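The Patient Business of Teaching a Robot Lab Manners

Ask the people at Sesular how a machine learns to look after a plate of samples and they will tell you, with a fond sort of sigh, that it learns the way a nephew learns to parallel park – by a great many tries.

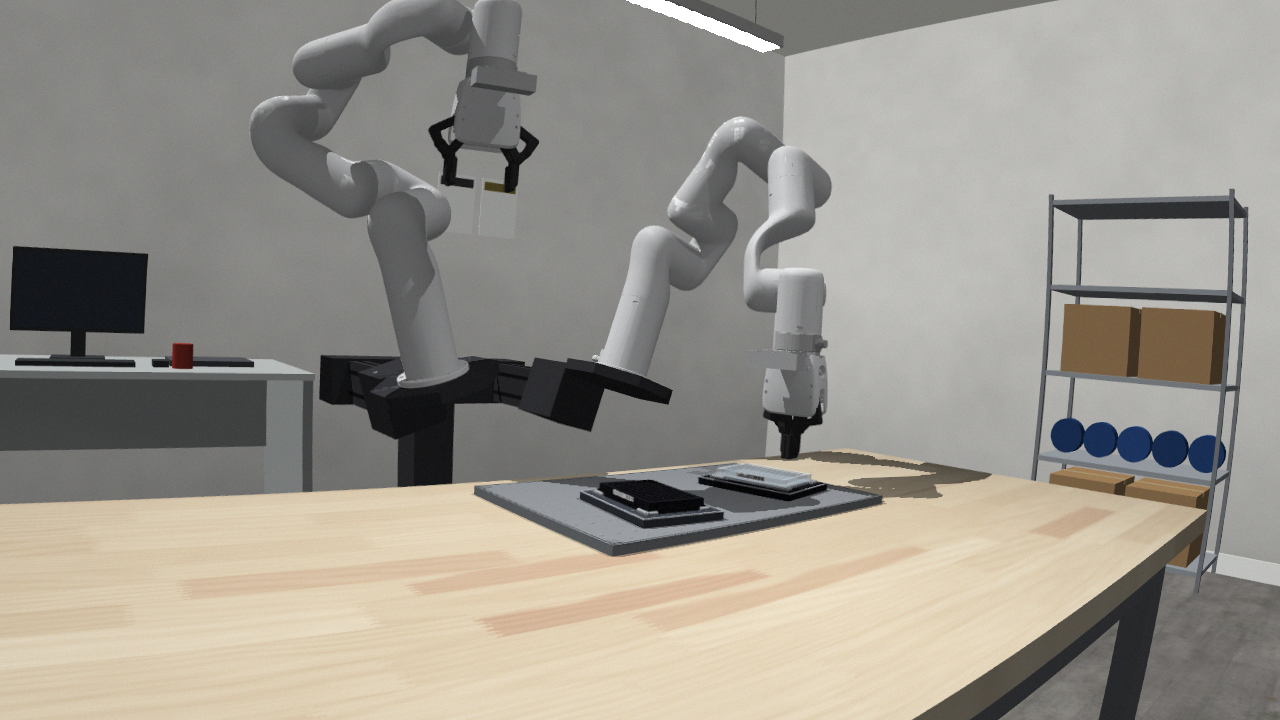
Sesular wants 300 good examples before its learning system gets its first real test, and since February the team has been gathering them in a simulated lab, one careful run at a time. A person steers, the computer records, and then everybody starts over. I grew terribly fond of the place, with its two tall white arms leaning over the table and its cardboard boxes waiting on the shelf behind, like any back room you have ever worked in.

Plates get the most attention, and I can see why. There are 96 little wells to keep level, and a holder with raised blocks at its corners, so a hand that drifts even slightly will make a mess of things.

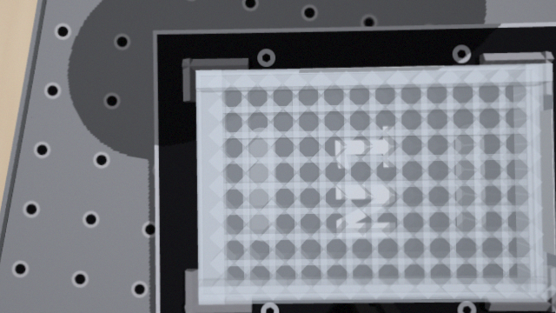 What Gets Kept

Of the first 200 runs, 90 were set aside for a second look. A slow run can stay, I was told, and so can a clumsy one, provided the person steering recovers nicely.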